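Three hundred grasps and a number I don't like

Fahad Awan stopped by my desk in December and asked whether the new grasp scorer was better than the old one. I said yes. He asked how much better. I said I'd get back to him, and then I went and found out, which I should have done in the other order.

The setup was simple. Same bin, same toys, 300 attempts with the old scorer (Brerard) and 300 with the new one (Jerirau). Brerard looks at one view and picks the spot that seems most grabbable. Jerirau does that too, then docks points for anything that would put the fingers close to a wall. I gave it a whole section in the draft.

The gap came out at 11 points in favor of Jerirau. Lovely. I had most of a celebratory paragraph written before I split the attempts by where the object was lying. Out in the open floor the two are the same, give or take noise. Nearly all of the gain is from the corners, and a fair piece of that is Jerirau declining to go into the corners until it has run out of other ideas. 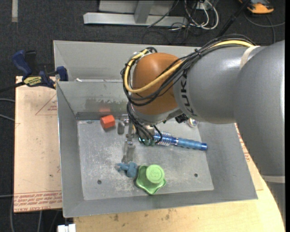
Wall penalties are only as good as your idea of where the wall is, and ours assumes straight up and down. The bin's sides slope. So a red block sitting toward the back gets scored as if it had less elbow room than it does, while a hairbrush lying on its side gets treated as a fat cylinder, bristles and all. I can fix the first one with a tape measure and an afternoon. The hairbrush I have been putting off since the Kennedy tests.

Next up is a rerun with the slope put in properly and the retry order shuffled, so that "leave it for later" stops counting as a skill. If the 11 shrinks, it shrinks. Fekier, the simulator we keep meaning to trust, says it will drop to roughly half, and Fahad has already asked me for the new number.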